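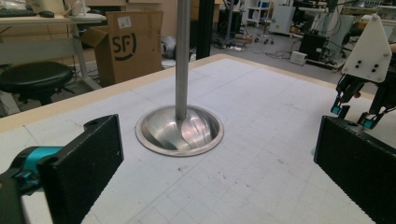 Equipment Planning Gallery
Posted 2023-03-11 by Adwoa Appiah

When we started putting together the spending plan for the second handling bench, I promised everyone who asked (and a surprising number of you did ask!) that I would put up a gallery page with notes, so that people outside the group could see what we are talking about when we say "bench" and "fingers" and "pads" in meetings and then ask for money. Most of the requests on our list come down to the parts that meet the work, and those are easy to underestimate on a spreadsheet. The big black textured pads on the hand-held gripper, for instance, and the jointed black fingers with the little teal tips on the other one are two separate lines in the budget, and they should stay that way, even though somebody tries to merge them every time the sheet goes around. I have kept the notes short where I could, though anyone who knows me will know how that usually goes.

The tabletop
White, with a faint gray grid printed on it, and a pale wood-colored rim. We would like the second one to have the same grid so that people can move between benches without relearning where things go. Eleni Dervishi has asked Vergara for a price on the printed top alone, without legs, and we are still waiting to hear back.

The steel bowl and the pole
The round bowl is set down into the table and the pole comes up out of the middle of it, so whoever builds the next top has to cut the opening before it ships. Please, please send the drawing along with the order! A plain top is cheaper on paper, but then we pay a shop to cut it, and we have to find a shop, and then it is October.

Pads for the hand-held gripper
We have budgeted for 16 pads, enough for the year with a few in the drawer. Dinesh Suvarna would like to go up to 20 and I am inclined to let him have them, seeing that the shipping costs the same either way. Whoever places the order should check the mounting hole in the top tab against one of ours before paying.

Fingers and fingertips
Penum sells the fingers in pairs and the tips separately. The tips are the small part and they are also the part I get the most emails about, so I have given them their own line. We are asking for 8 pairs of tips now and will look at it again after the summer. Same color if they have it, different color if they don't, I really do not mind.

Mounting plates
Four screws on the face, and I would love for the new plates to take those same screws. Facundo Pereyra has offered to draw up a version we can make ourselves. I have put a purchased plate in the plan anyway, and if his works out we will move the money over to cables.

Cables and power
This line was missing from last year's plan altogether, and I take the blame for that. It covers power strips, longer leads, and something decent to run them through along the floor. Ikness has a floor channel that Renato Herrera has used before and speaks well of, and he has a leftover length of it we can borrow to check the fit.

Service
Pumico will quote for a yearly visit or for a call-out when something stops. I have gone with the yearly visit for the arm and nothing at all for the hand-held tools, which we can look after on our own.

Money held back
I have set aside 2,000 dollars that is not assigned to anything. Every plan I have ever written has needed a little cushion like this one, and I would much sooner explain it in March than go looking for it in the fall.

If you would like to add an item, send me the part, the supplier and the price including shipping, and tell me which bench it is for. Eleni has the spreadsheet and is happy to walk anybody through it, and my door is open most afternoons if you would prefer to talk it over in person.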